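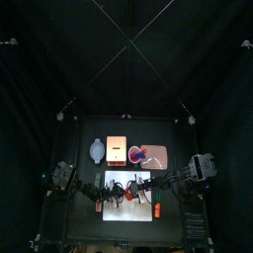

Step 4. Set out your prep row

Okay, your Gullstead table is up and the tray is in the middle. Now for the part I like best! Everything you'll reach for goes in one line behind the tray, and I always work from left to right:

1. Light blue bowl first, at the far left. It has a small tab handle at each end, and I keep those pointing front and back so I don't knock them with my sleeve.

2. Copper-colored box next, with the slot where you can get at it.

3. Then the pink-red cup. I lay the blue and red utensils right across the top, ends poking out to the right (I'm right-handed, so flip them if you're not).

4. Pink cutting board last, at the right end. 

Note: The orange piece with the green top stands on the right side of the tray, green end up. The little salmon-orange one goes over by the left edge.

Caution: Bright metal trays throw back a lot of light. If the glare bothers you, turn your lamp down a notch before you start.

Wipe the black tabletop with a soft cloth when you're done, and skip the scouring pads. I scratched my first one within a week.

Step 5. Check the tray

Press down on each corner. If it rocks, go back to Step 2 and level the feet again.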